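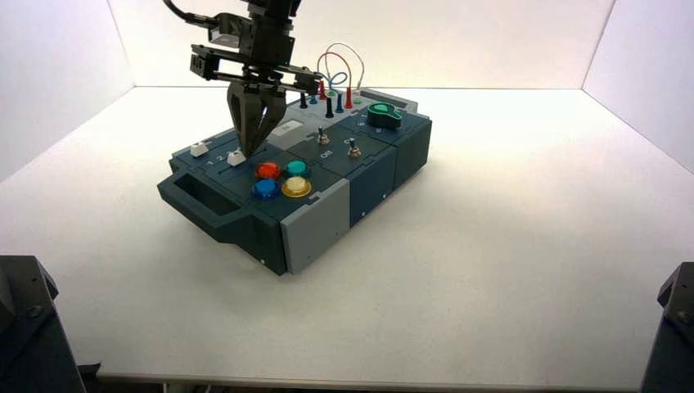
A two-finger gripper above the sliders of the task board used in the Pidard study.

Robot Learns to Correct Its Own Slider Moves by Watching the Board

2026-05-15

3 min read

Search Skarneo News
Enter keyword
Search

The Skarneo Institute has released the results of a study on how robot arms can be taught to handle small controls such as sliders, switches and knobs. The method, named Pidard, was developed by the institute's manipulation group together with engineers from Jostamex. It allows an arm to make short corrections while it is moving a part, and it does so without a detailed model of the part being supplied in advance.

Small controls remain a difficult subject for automation. A slider knob gives the gripper little to hold, and it must be moved along a straight track and stopped at a set point. An error of a few millimeters at the start of the move can cause the fingers to slip off or press the knob against the side of its slot. Many systems deal with this by planning the full motion beforehand and repeating the whole attempt when it fails.

Pidard divides the motion into short segments. At the end of each segment the system compares the position of the knob in the latest camera view with the position it had expected, and the next segment is adjusted accordingly. The comparison is learned from demonstrations. For the present study, the group recorded 1424 demonstrations on a task board that carries sliders, push buttons, toggle switches, plug terminals and a rotary knob. Operators guided the arm by hand in one part of the set and by remote control in the other.
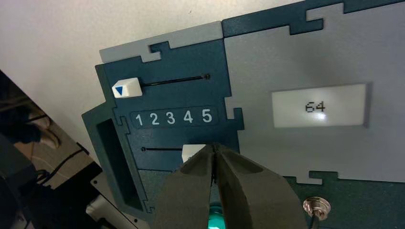

The slider task was chosen as the main test. The arm was asked to bring a knob to a numbered position, release it and move clear of the board. The group ran 108 trials with Pidard and the same number with a planner that did not correct during the move. With Pidard, two trials ended with the knob outside the accepted range. The planner without correction missed the range considerably more often, mainly when the board had been shifted slightly between trials.

The group also examined where the remaining errors came from. In both of the failed trials, the fingers hid most of the knob from the camera during the final segment, and the system stopped too early. A revised version, now being tested, uses the visible end of the knob and the printed numbers next to the track to estimate the part that is hidden.

Results for the other controls were mixed. Push buttons and toggle switches were handled reliably after a small amount of added training. Inserting plugs proved harder and is not covered by the claims made in the report. The authors state that force sensing at the fingertips will probably be required for that task.

The work was carried out in the Setiawan Laboratory, which will continue to house the test setup for the next phase. The demonstration recordings and the trial logs are to be made available to other research groups in August. Requests for early access may be sent to the institute's research office.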